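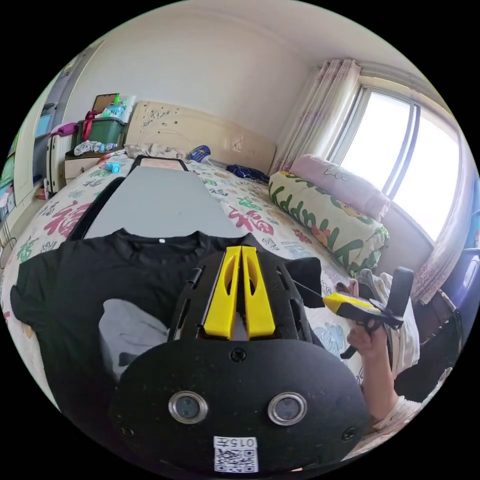 ## Re: Folding T-shirts without losing the will to live

Morning all,

Sorry for the slow answer, I've had this thread starred since Saturday and kept meaning to sit down with it. The original question has slipped a long way down the pile, so I'll paste it in again:

> Hello list. I've got a chest of drawers that won't shut and a bed that's permanently under a heap of T-shirts. I've tried rolling them (they unroll), I've tried folding them in a stack (I pull one out and the lot falls over), and I've tried hanging them, but there's no room left on the rail.
>
> Does anybody have a way of folding a plain short-sleeved T-shirt that stays folded and fits in a shallow drawer? And does it matter what you fold on? I've been doing it against my chest, standing up, which my mum always did, but hers came out square and mine come out like samosas.
>
> Also, do you fold with the print showing or hidden? Mine are nearly all black and I can't tell one from another.

Right! I went through precisely this when I moved into the flat in Kustau, where the bedroom has one wardrobe the width of a broom cupboard, and I have Opinions.

First thing - stop folding against your chest. I know, my mum did it too, and she could do a fitted sheet in mid-air, but I've never got the knack. Use the bed. Make it first, pull the cover tight, and lay the shirt out flat with the neck pointing at the headboard and the hem towards you. I like it front up to begin with, so I can see what I've got and smooth out the collar, which on mine always wants to stand up in little ripples. Give the sleeves a tug so they stick straight out to the sides. If you've got a black one with a pale print on it, have a quick look at the print while you're there, as it's your best clue to where the middle is.

Then flip it over and do this:

1. Take one side at the shoulder, halfway between the neck and the sleeve seam, and fold it in towards the middle. The sleeve comes with it and will poke out past the far edge.
2. Fold the sleeve back on itself so it lies along the edge you've just made.
3. Do the same on the other side. You should have a long thin rectangle with the collar at the top.
4. Fold the hem up towards the collar, stopping a couple of fingers short.
5. Fold that in half, and in half again if your drawer is shallow.
6. Stand it up on its edge. If it flops, you were too gentle at step five, so flatten it with your forearm and have another go.

The bit about stopping short of the collar is the one I'd underline. The neckband is thicker than everything else, and if you fold the hem right up over it you get a fat end and a thin end and the whole thing leans. That might be your samosa problem.

As for what to fold on, a soft mattress is a bit of a nuisance if you lean on it, but I wouldn't go and buy anything. I did try one of those hinged plastic folding boards, the Lamont one that somebody on here recommended ages ago, and it makes beautiful squares, but it was too narrow for my bigger shirts and it lived behind the door and fell on me. A big piece of stiff card does nearly as well. Cut it to the width you want the finished shirt to be, lay it in the middle of the back, fold the sides round it and slide it out. Mine came off the back of a Nomstead flat-pack box and it's lasted two years, which is more than can be said for the bookcase.

Print showing or hidden - showing, definitely! If you fold the way I've said, the front ends up on the outside, so when the shirts are standing in the drawer you get a slice of print along the top of each one. How much you see depends on where the design sits. For totally plain black ones I've given up and just keep them at the left, with the decent ones in front and the decorating ones at the back. I did once try sewing a bit of coloured thread on the inside of the neck next to the label, and it worked fine until I forgot what the colours meant.

On the drawer itself, I use the shoe boxes my trainers come in, without their lids, to stop the rows sliding about. 18 shirts go in my top drawer that way, and I'd honestly never have believed it before. Somebody will be along in a minute to say you should only own seven. Ignore them.

One warning. Don't fold them warm from the airer and pack them in tight, or they'll set with a crease right across the chest. I leave mine flat on the bed in a pile while I do the socks, and then fold the lot in one go with the radio on.

I'd still like to hear from anyone who has cracked hoodies. Mine are in a bin bag under the bed and the hood defeats me every time. There was a thread about it in July that wandered off into moths and never came back.

Cheers,

Maslow

*(second drawer down, still mostly cables)*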